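Textile drive: sorting continues at Wedbridge

The household textile drive closed its drop-off in July with 334 bags received, and sorting has taken up most of the summer. Blankets and bedspreads are done first because the shelters want them before the cold weather. Curtains, table linen and decorative pieces come after that.

Anything with a woven pattern gets folded with the face inward. Tapestry cloth snags easily, and a pulled thread across the front is hard to fix. Printed blankets can be folded either way. Please keep floral bedspreads out of the plain white pile – they go on the second shelf, under the window.

Otakar Zelenák has redone the shelf labels, and the old color stickers no longer mean anything. If you find a bundle with a sticker and no label, put it back in the unsorted bin.

So far 182 blankets have been checked and tied. Pieces with holes or heavy wear go to Jedurico for rag stock. Good single pieces that don't suit a shelter, such as wall hangings and table runners, are kept for the fall sale.
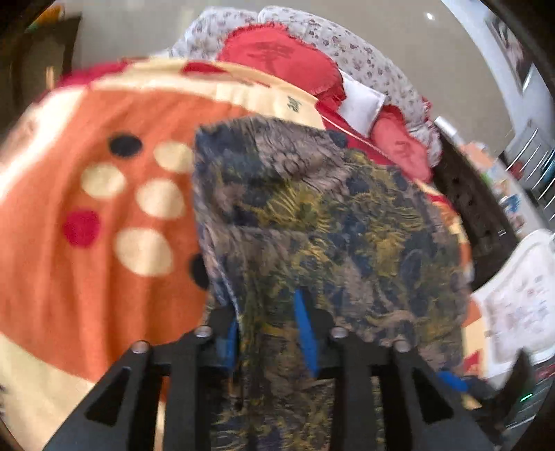
Patterned tapestry-like cloth in navy, mustard and olive, with a dotted orange blanket and a floral bedspread.

The next sorting session is Tue 26 August, from 5:30 to 8 p.m., in the downstairs room. Bring scissors if you have a pair you like. We have plenty of twine, but we are short of large clear bags and will take any that are clean. The side door will be open until 6.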